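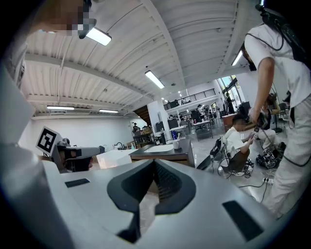
Los nombres de los huecos me traen de cabeza desde que empecé la tesis, y en esta sección voy a explicar por qué creo que los diccionarios los tratan mal. Si uno abre cualquiera de los repertorios que manejé en el capítulo anterior, «muesca» es un corte, «ranura» es una canal estrecha y «hendidura» es una abertura alargada, y cada definición remite alegremente a la de al lado. El problema aparece en cuanto se sale del papel. La cavidad negra en forma de V de la figura 1, que se abre hacia arriba como un embudo y tiene la cara interior finamente estriada, admite sin forzar nada «muesca», «entalladura», «boca», «garganta» y hasta «uve», y yo misma he usado tres de esos nombres en borradores distintos de este texto sin darme cuenta. Lo que me interesa es qué mira el hablante cuando elige: el contorno, la profundidad, la textura de dentro o lo que supone que va a entrar ahí.

Mi corpus, que llamaré Fluris de aquí en adelante, reúne 1.000 respuestas orales de hablantes de español. De ellas, 700 proceden de personas que trabajan con las manos a diario (carpintería, costura, cerrajería, cocina) y 300 de personas que no lo hacen. La división es gruesa, lo admito. Benedikt Lenz me propuso afinarla por oficios y lo intenté durante un par de meses, pero acabé con grupos tan pequeños que cualquier tendencia dependía de una familia de tapiceros muy habladora. Volví a los dos bloques y dejé los oficios para los comentarios cualitativos, que al final es donde más he disfrutado.

A cada persona se le pedía que nombrara 24 huecos presentados como objetos que podía coger y girar: el encaje de una caja, el ojo de una aguja gruesa, el vertedor de una jarra, el rebaje de una bisagra, y así. Podían tocar lo que quisieran y no había límite de tiempo. Si daban más de un nombre yo anotaba todos, en orden, con las vacilaciones incluidas. Isaksson (comunicación personal) me advirtió de que el segundo nombre suele ser más interesante que el primero, y tenía toda la razón: el primero sale del contorno y el segundo, muchas veces, sale del uso.

3.1. El contorno manda, pero poco rato

La hipótesis de partida la tomé de Strömberg, que defiende para las lenguas germánicas que los huecos se nombran por el perfil del borde. Dicho deprisa: si el borde es redondo tenemos un agujero, si es alargado tenemos una rendija, y lo que pase más adentro viene después. En español la cosa funciona bastante bien con los huecos pasantes. «Agujero» y «orificio» se reparten casi todo el terreno y la diferencia entre ellos es de registro (una cerrajera me dijo que «orificio» es lo que pone en la factura).

Con los huecos que no atraviesan la pieza, en cambio, el modelo de Strömberg se me desmonta. Dos rebajes con el mismo contorno rectangular recibieron nombres distintos según el fondo fuera liso o rugoso. El liso era «hueco» o «cajeado»; el rugoso era «mordida», «diente» o, en dos carpinteros del mismo taller, «raspa», que no he encontrado recogida con ese sentido en ninguna parte. O sea que la textura interior pesa, y pesa antes de lo que yo esperaba. Mi impresión - y por ahora es una impresión, el análisis completo va en la sección 5 - es que la rugosidad se interpreta como señal de agarre, y que esa lectura tira del hablante hacia el vocabulario de la boca y los dientes.

3.2. Bocas, gargantas y otras partes del cuerpo

Llego a lo que más me divierte. El español está lleno de huecos con cuerpo: la boca del túnel, el ojo de la cerradura, la garganta de la polea, el cuello de la botella. Lo habitual es tratarlos como metáforas fosilizadas y pasar página. Yo no estoy tan segura de que estén fosilizadas. Cuando una de mis entrevistadas llamó «boca» a una ranura abierta por arriba y le pedí que me hablara de ella, siguió con toda naturalidad diciendo que aquello «mordía mal» y que «por ahí no traga». Si la metáfora estuviera muerta, no arrastraría verbos.

Revisé entonces las transcripciones buscando verbos acompañantes, una tarea bastante ingrata que no recomiendo hacer en agosto. Encontré tres comportamientos que conviene separar. «Boca» arrastra verbos con facilidad: morder, tragar, escupir, cerrar. «Garganta» arrastra alguno, casi siempre relacionado con atascarse. «Ojo» no arrastra ninguno: la aguja no ve, ni mira, ni parpadea, y cuando pregunté a una costurera si el ojo podía cerrarse me contestó que se doblaba. Así que hablar de «metáforas corporales» como si fueran un bloque me parece un error, y en mi trabajo de fin de máster lo cometí de principio a fin.

La orientación también cuenta. Un mismo objeto girado de modo que la abertura quedara arriba se llamó «boca» con más frecuencia que con la abertura hacia un lado, donde ganaba «ranura». En Lesside, donde hice las entrevistas más largas, varios participantes giraban la pieza antes de contestar, como buscando la postura en la que el nombre les encajaba. No lo había previsto en el protocolo y no quise prohibirlo. En Rarkitz, donde el tablero de presentación estaba fijo, casi todos dejaban las piezas como estaban, de modo que los dos conjuntos de datos no son del todo comparables y los trato por separado siempre que la orientación entra en juego.

3.3. Lo que se queda fuera

No he tocado los diminutivos, y me duele, porque «ojete», «boquilla» y «gargantilla» darían para un artículo entero. Tampoco distingo entre hueco hecho a propósito y hueco por desgaste. Lenz insiste en que esa distinción es la buena y que explicaría parte de la variación entre «muesca» y «mella»: la primera se hace, la segunda aparece. Es posible. Mis 24 objetos eran todos nuevos, sin un solo golpe, y con ese material no puedo darle ni quitarle la razón. El cuestionario revisado, que empezaremos a pasar en noviembre, incluye ya varias piezas usadas y una taza desportillada de mi cocina.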